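Chapter 7: Dating a Field Cap
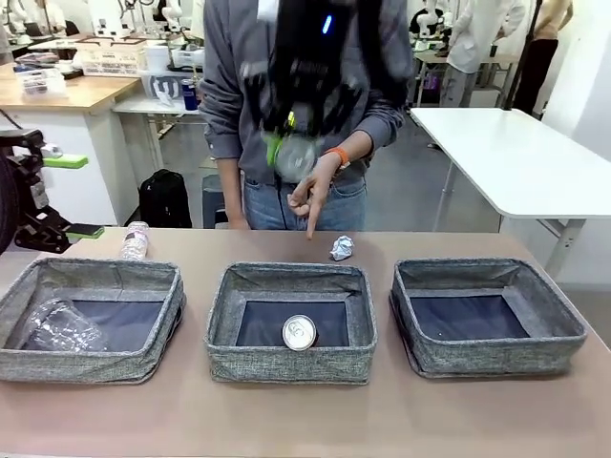 Most collectors will tell you that a field cap can be dated by its lining. Be careful with that claim. Deming Cao looked at 279 caps with readable stamps and found linings swapped, re-dyed or sewn in 20 years late. Depots used what was on the shelf – old cloth did not go to waste.

The stamp itself is hardly safer. Ink is cheap, and a faded date can add a good deal to the price. Before you believe one, look at the thread, the sweatband and the eyelets, and ask whether they could all belong to the same year. Often they could not. A seller's story about a grandfather's attic is no evidence at all.

Related sections
Chapter 6: Buttons and Makers' Marks
The Uvisau Depot Lists
Chapter 8: Repairs, Honest and Otherwise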